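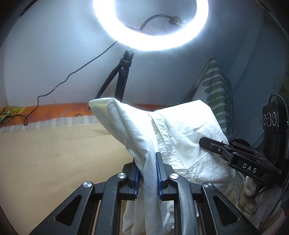 2 min read

Cotton bedding is sold on thread count, and thread count is a poor guide to how a sheet will behave in the wash. I have been keeping notes on ours since February, mainly to settle a disagreement with Darmawan about whether the drying or the washing does the damage. My notes favour the drying, though the sample is small and I would not defend it very hard.

The first thing to sort out is shrinkage. Woven cotton is held under tension during finishing, and the first few hot washes let it relax. Most of the change is along the length of the cloth. A pillowcase that fitted closely in the shop will be tight after a month, so I now buy a size up and wash at 40 until the dimensions stop moving. Izzati Harahap, who used to cut linings in Draltosville, told me to measure along the seam and ignore the middle of the panel, where the cloth stretches under the tape. I had been measuring the middle.

The second is hems. A hem is two or three layers of cloth held by a thread which may not be cotton at all. If the thread is polyester it keeps its length while the cloth shortens, and the edge goes wavy. Pressing flattens it until the next wash. Unpicking and resewing is the only lasting cure I have found, and at my speed it takes an evening for each case.

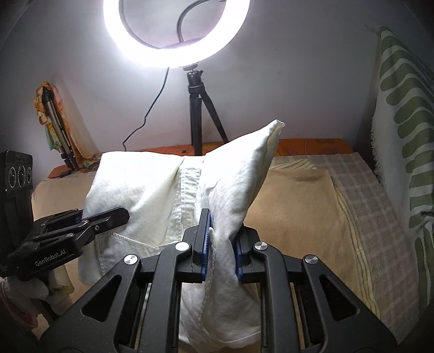 White pillowcase, stitched hem.

The third is detergent. Our water is hard, and for years I used too much powder to make up for it. The residue stiffens the fibre and holds on to skin oils, which then yellow. Halving the dose and adding a second rinse did more for the whites than any bleach. Arif Goh swears by soda crystals. I tried them for 10 washes and could not see a difference, but his water is harder than mine.

On drying: line when possible, low heat otherwise, and out of the drum slightly damp. The lint filter is the useful instrument. I weighed the lint from the same load on low and on high, and high gave 20 per cent more by weight. That is fibre the sheet no longer has.

Still to do: the flannel set, and a proper test of spin speed.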